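March, bench notebook, dye room

Third attempt at the walnut ink. The first went moldy, the second went to a color I'd call dishwater, and the label on the jar still says "rich sepia" because I wrote the label first. Leaving it on the shelf as a warning.

Recipe as made this time: 400 g dried husks, broken up with the mallet, soaked overnight in rainwater from the barrel. Then into the old stockpot, low heat, lid half on. Started at 46 g of gum arabic per liter because that was what the Menon handout said, and the Menon handout was wrong for us last year too, so I have no excuse. It came off the nib like syrup. Cut it with more husk liquor until it behaved.

The book we keep quoting from is a copybook master's manual dated 1799, in a reprint with a spine that gives up a page every time it's opened. His instructions run: take husks, boil until enough, strain, add gum until enough. He spends two pages on the correct posture for sharpening a quill and one line on what to do when the ink stinks (open a window). I like him more every year.

Notes on the pot. Enamel is chipped at the rim on the handle side, down to iron. I had been blaming the gray cast in batch two on old husks, but husk tannin plus bare iron is how you make iron ink whether you meant to or not. Borrowed the stainless one from the kitchen for this round and the brown stayed brown. The kitchen has not been told what was in it. Scrubbed with washing soda, twice, and it smells of very little now.

Test strips, on three papers:

Jirutia laid, the heavy one: good. Edges crisp, slight halo after drying, only if I went back over a stroke while it was wet. Best color of the lot.

Pidix cartridge pad: feathers everywhere. It feathered with batch one and with store-bought ink as well, so I should stop buying it, and I say so in this notebook every spring.

Offcuts from the Juvent job: surprisingly nice. Slick surface, ink sits up and dries glossy. Takes forever. I put my sleeve through the first strip and then, having learned, through the second.

Strained through muslin at 2:15, then through a coffee filter, which clogged, then through a second coffee filter, which clogged. Went off to eat lunch while the third one dripped. Came back to perhaps a thimbleful and a fly. 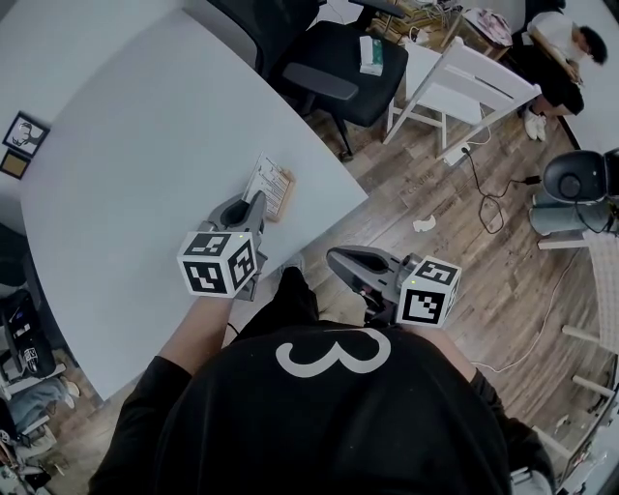 Comment from the evening calligraphy group, left in pencil on the facing page: you are filtering too early. Let it stand cold for two days, pour off the top, and throw out the last inch without looking at it. The filters clog because you are trying to drink the mud. Also please stop using the good muslin, there is a roll of the cheap stuff under the sink.

Fair. Decanted half the batch into tall jars to settle and kept filtering the other half out of spite. Will compare.

Preservative. Previous practice was two cloves per jar, which smells like a ham and did not stop the mold in batch one. This time half the jars get a splash of vodka and half get cloves and vodka. One jar gets nothing, as a control, and lives on the windowsill well away from anything I care about. Labels on the lids AND the sides. Last time the lids migrated.

Lightfastness: taped a strip from each paper to the south window, lower half covered with black card. Plan is to leave them up for 50 days and then look. Previous plan was the same and somebody washed the window. I have written DO NOT on the card, which I hope covers it.

Nib notes, mostly for me. The pointed nib I had given up on works perfectly well once the factory oil is off it. Toothpaste, rinse, dry. The broad nib still spits on upstrokes, and I suspect the reservoir is bent, or I am. Dip pens only with this ink. Do not put it in a fountain pen. I know the blue one is already full of it. It is soaking.

Yield came to about a liter once the mud was out, with the settling jars still to pour. At current rates of use that will last us into the next decade, provided no one spills any, and I have already spilled some. The bench now has a ring on it in the best sepia I have ever made.

To do: buy gum in powder, the lumps are a misery. Find a replacement for the chipped pot before the kitchen asks for theirs. Reduce a cupful by half and see if it makes a decent wash for the map borders. Relabel the dishwater.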